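Brenstead Food Bank to Open Second Pantry on Kileo Street

BRENSTEAD, May 21, 2023 – The Brenstead Food Bank will open a second pantry at 201 Kileo Street next month, giving households on the east side of town a place to pick up groceries without crossing the river.

The new site takes over the former Fodor shoe store, which has been vacant since January. It will be open five afternoons a week, with evening pickup until 8 p.m. on two of them. The original pantry on Samus Avenue will keep its current hours.

"People have been taking two buses to get to us and then carrying bags home the same way," said Raquel Fonseca, director of the food bank. "We looked at a delivery van first. A second location costs less to run and lets people choose their own food."

Shoppers at Kileo Street will pick items from open shelves, as they do at Samus Avenue. Stock will include canned goods, rice, pasta, bread, eggs and fresh produce from 19 area growers. A walk-in cooler has been installed at the back of the store, and the front entrance has been rebuilt with a ramp.

Residents can register at either pantry. Proof of address is required on the first visit only. Households already registered at Samus Avenue do not need to sign up again and may use both sites in the same month.

The building was leased from owner Iolo Jenkins under an eight-year agreement. Renovation work was overseen by Ffion Rowlands, facilities manager for the food bank, and is complete except for the parking lot, which will be repaved before opening day.

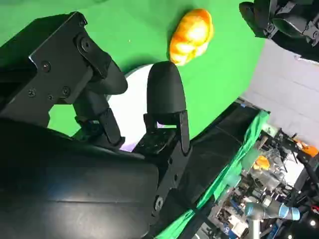
Orange and yellow on a green tabletop.

Cooking classes will start at the new pantry in the fall – the first series covers squash, beans and other low-cost staples. Classes are free, and children may attend with an adult. Sign-up sheets will be posted at both locations.

Donations of unopened, unexpired food will be accepted at Kileo Street during pantry hours. Glass jars can be taken at Samus Avenue only.

Media contact: Rhun Howells, Brenstead Food Bank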